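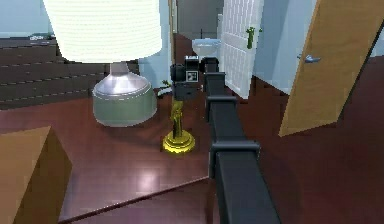
Refinishing a tabletop: shellac under water-based poly, or skip it?

Posted in Finishes and Coatings

Reet Grigaitė
Hillville
August 23, 2022

I have a solid cherry dining table, 36 inches wide, bought secondhand. The old finish is nitrocellulose lacquer as far as I can tell. A drop of lacquer thinner on the underside of the apron softened it right away and denatured alcohol did nothing. The top has white rings, a few scratches through to bare wood, and one area near the end where the lacquer has gone gummy, I assume from years of hands and elbows.

I plan to strip the top only and leave the base alone. The new finish will be water-based polyurethane in satin. I want it to end up close to the base in color, and the base has the orange-brown tone that old cherry gets under lacquer.

What I have done so far: stripped with a paste stripper (two applications), scrubbed with mineral spirits and a gray pad, let it sit for a week, sanded 120 then 150 then 180. I put a test patch of the water-based poly on the underside of one leaf. It looks flat and slightly gray compared to the base. There are also two small craters in the patch where the finish pulled away from the wood.

I have read that a coat of dewaxed shellac first will fix both the color and the craters. I have also read that shellac under a dining surface is a weak layer and will turn white under a hot dish. Which is it? If I do use shellac, what cut, how many coats, and do I sand it before the poly?

The room stays close to 70 degrees and I have a respirator. I would prefer to brush. I don't own a sprayer and don't want one.

dastutus

just use oil poly. it ambers by itself and you don't need the shellac. wipe it on with a rag, 3 or 4 coats, done. water based always looks like plastic on dark wood imo

Torquil Ritchie

The craters are the more important finding, so I will take those first.

They are fisheyes, and on a used table the usual source is silicone from furniture polish. It gets through cracks and scratches in the old lacquer and into the pores. Stripping removes the lacquer and leaves much of the silicone in place, and the stripper can spread it. Sanding does not help much either. A water-based finish has high surface tension and shows the problem worse than nearly anything else you could brush on.

Dewaxed shellac is the standard fix. It wets out over light contamination and seals it in. Procedure:

Wash the top with naphtha and clean rags. Fold to a clean face each pass and throw the rag out when you run out of faces. Do this twice. Lay the used rags flat outdoors to dry before they go in the trash.

Check under raking light. Sanding scratches across the grain will show now and can still be fixed.

Mix dewaxed shellac at a 1 lb. cut. That is one ounce by weight of flakes to eight fluid ounces of denatured alcohol. If you buy it premixed in a can it is normally a 2 lb. cut, so thin it three parts shellac to two parts alcohol. Read the label. It has to say dewaxed, or "sanding sealer" with the wax removed. Water-based poly does not bond reliably to shellac that still has wax in it.

Apply one thin coat with a pad or a soft brush. Do not go back over it. If you see a missed spot, leave it for the second coat.

Wait two hours. Scuff lightly with 320 by hand. You want the raised grain knocked down and an even dull surface. Vacuum, then wipe with a dry cloth. Do not wipe with alcohol, which will dissolve what you just put down.

Second thin coat if any craters appeared in the first. Overnight before the poly.

On color: flakes come in grades. Blond adds very little. Orange, dewaxed, at a 1 lb. cut will get you most of the way to old cherry in two coats. Garnet is probably too brown here. Make a sample board from scrap cherry, or use the underside of the other leaf, and carry it all the way through the poly. The shellac alone will look different from the finished stack. Keep in mind that bare cherry darkens a good deal over its first year in daylight, so aim a shade lighter than the base. If you match it exactly today it will be too dark by next March.

On heat: your concern is correct in principle. Shellac softens at a fairly low temperature. As a thin sealer below three or four coats of poly, it is rarely the part that fails first. Water-based poly will itself mark under a pan straight from the oven. Use trivets in either case.

Let the poly cure before you put placemats on it. Dry to the touch in an hour or two means very little. I allow three weeks.

The suggestion above of oil-based poly will work for color. It will also fisheye over silicone, so the naphtha and the sealer coat still apply.

Reet Grigaitė

Thanks. I did the naphtha wash and a coat of orange at 1 lb. on the leaf underside, right over a freshly sanded area next to the old test patch. No craters. With one coat of poly over it the color is slightly lighter than the base, as you said to aim for. The gummy area on the top still smells faintly of polish when I sand it, so that end will get a third wash.

One follow-up: should the underside get the same number of coats as the top? The original underside has one thin coat of something and the boards are flat.

Torquil Ritchie

Leave it. A solid top that has stayed flat with a thin coat underneath will most likely go on doing so. Check that the screws through the apron sit in slotted holes or buttons and can move. That has far more effect on whether it cracks than the finish does.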